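Print this thread | E-mail this thread

Ulludano Homeowners Board > Plumbing and Water > Has anyone had the Jadus put in?

**hardwater_hank_no**
10 March 2023

A guy from Bawa came down our street last week selling the Jadus, the thing that clamps on your main and "reorganizes" the minerals so they don't stick. No salt, no drain line, no plumber. He wants $1067 installed. I said I'd think about it and he left me a folder with a lot of blue in it and very little else.

Our water is terrible, I don't need convincing there. What I can't find is one person who tested their water before and after. Every review I've read says the water "feels softer." Has anybody here measured anything?

**mudroom**
Save your money. If it doesn't take the calcium out, the calcium is still in there. You can wrap whatever you like around the pipe.

**pinto_beans**
We had one put in back in December and I like it. Soap lathers better and my hair isn't straw anymore. The kettle still gets crusty but it seems to wipe out easier. I don't have a test to show you, sorry, I just live here.

**hardwater_hank_no**
Thanks pinto, that's useful, but did you change anything else? Different soap, new shower head? Not picking on you. I'd want to rule it out before I hand somebody a thousand dollars.

**pinto_beans**
Well, the installer gave us a new shower head with it. A filter one. I see where you're going with this.

**mudroom**
lol

**gasket_case**
The folder will tell you that hardness strips don't work on treated water because the calcium is "in a different form." Read that twice. They're selling you something and telling you in advance that the test will say it did nothing. And the strip is right, the hardness is the same.

To be fair to them there is a kind of system (tank with media in it, water runs through) that does cut down on scale without removing hardness, and people who know more than me take that seriously. A coil clamped on the outside of the pipe is a different animal. Salesmen love to blur the two. Ask him which studies are for the clamp.

**arnik_side**
I'm over on the Arnik end and I've got the same water as everybody. House is 1955 with most of the galvanized still in it, so I have more to complain about than scale. But I'll push back a little on the pile-on. People pay for a salt softener and then they haul bags forever and it dumps brine down the drain. If the clamp did even part of the job I'd consider it.

For what it's worth we've never had any treatment at all and we keep the bathroom in decent shape with vinegar and a squeegee. People always say a dark top is suicide with hard water. I disagree, you just can't leave puddles sitting on it. Couple from our place: 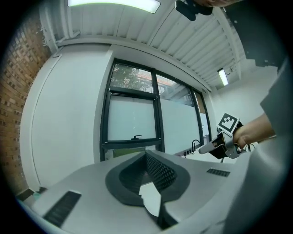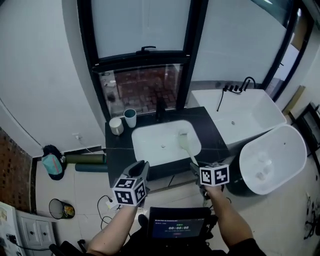 Both at our house. Second one has the sink and the black top.

**mudroom**
Photos of a clean counter don't prove much, arnik. I can take a nice one of mine too, ten minutes after I've wiped it. What does the inside of your water heater look like?

**arnik_side**
Never opened it. It was here when we bought. I wasn't trying to prove anything about the heater, I was talking about the vanity. Black shows spots, sure. So does chrome, and I don't hear anybody telling people not to buy faucets.

**tuesdays_child_no_more**
We ripped out a black top after one winter. I was wiping it four times a day and it still had a gray ring behind the faucet where you can't get a rag in. Vinegar worked on the ring until it started dulling the finish. So be careful recommending vinegar, it depends what the top is made of. On marble it's a disaster.

**arnik_side**
Fair. I go half and half with water and rinse right after. Wouldn't do it on stone I cared about.

**gasket_case**
Back to the Jadus. What's the return policy? That's usually where it gets interesting.

**hardwater_hank_no**
Just dug the folder out. 40 days, "less installation and handling," and it doesn't say how much installation and handling come to. A few pages later it says full results may take up to three months as old deposits "release from the system." So the money-back window closes well before they say it's finished working.

**mudroom**
There it is.

**pinto_beans**
Huh. Ours said the same and I never put those together. I still like the shower.

**gasket_case**
You like the shower head. Which is fine! You can get one at the hardware store.

**hardwater_hank_no**
I called Bawa and asked which study was on the clamp. The woman was nice about it and said she'd e-mail me something. What I got was the same folder as a PDF, plus a letter from a car wash.

Going to get a real quote on a softener and drain the heater while I'm at it. If someone does have before and after numbers on one of these I would still like to see them. The numbers have to come from a lab the salesman didn't pick.

**arnik_side**
Post what you get quoted. I'm not paying for salt but I'm curious.

Print this thread | E-mail this thread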